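Pestura Puts the Supper Back in Drelton

DRELTON, June. Pestura, the neighborhood supper club that began with one long table and a shortage of chairs, will open a second dining room on Monday at 6 p.m. The waiting list stands at 2,442 names, several of them apparently the same man.

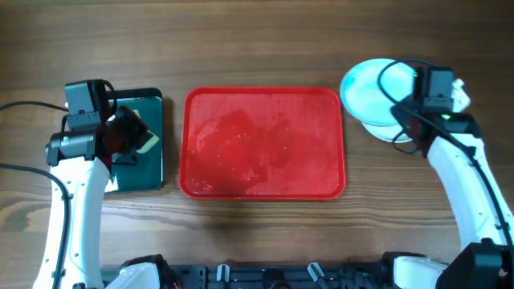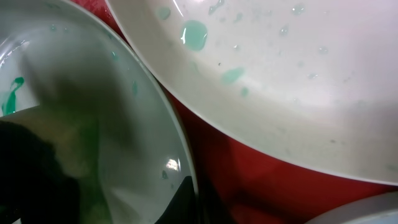 When can people on the waiting list expect a seat?
Invitations go out in the order people signed up, with 11 tables offered each night. Anyone who misses two invitations moves to the bottom of the list.

"We have had over 1,311 emails asking if there will be soup," said founder Gaétan Bouchard. "There will be soup."

Menus change weekly. Complaints about the chairs may be left at the door, along with coats.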